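# Copa Vikness

La **Copa Vikness** es una competición anual de béisbol aficionado que enfrenta a los clubes de la ribera de Jollstead. Se disputa cada mes de marzo, época en la que el campo suele estar en condiciones de acoger cualquier deporte salvo el béisbol.

## Historia

El torneo nació como un partido único entre el Kivville y el Jollstead, acordado para resolver una discusión sobre cuál de los dos tenía peor bateo. El marcador final, 4-3 a favor del Kivville, se consideró una respuesta insuficiente y se convocó la revancha. Al año siguiente se sumaron otros clubes, y la discusión original sigue abierta.

El nombre procede del campo de Vikness, sede de todas las finales. El recinto tiene capacidad para 500 espectadores, cifra que figura en el reglamento y que ninguna edición ha puesto a prueba.

## Formato

Los cuatro equipos participantes juegan una liguilla a una vuelta, y los dos primeros pasan a la final. Los encuentros son a siete entradas. En caso de empate en la clasificación decide el menor número de errores defensivos, criterio que obliga al anotador a repasar sus hojas con una paciencia poco común en el deporte aficionado.

El reglamento ocupa 48 artículos, tres de ellos dedicados al viento. El artículo sobre el bate designado fue derogado y vuelto a aprobar con idéntica redacción.

## Edición de 2022

La final se jugó el 27/03/2022 entre el Jollstead y el Kivville. La lanzadora Ona Lapiņa, del Jollstead, completó las siete entradas y permitió tres hits, uno de ellos un toque que rodó por la línea de tercera mientras el cuadro entero esperaba educadamente a que saliera. No salió. El Jollstead ganó 4-0 y obtuvo el trofeo Lüthi, una copa con dos asas de distinto tamaño.

## Estadísticas

Las hojas de anotación se pasan a formato digital al término de cada jornada. Las de los primeros años se conservan solo en parte, y los promedios de bateo de aquella época varían según el club que los publique.

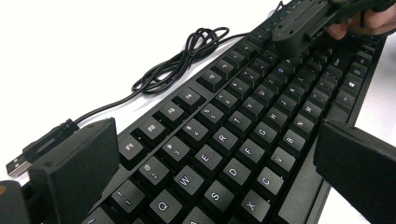 *Teclado de ordenador con las teclas negras y los caracteres en blanco.*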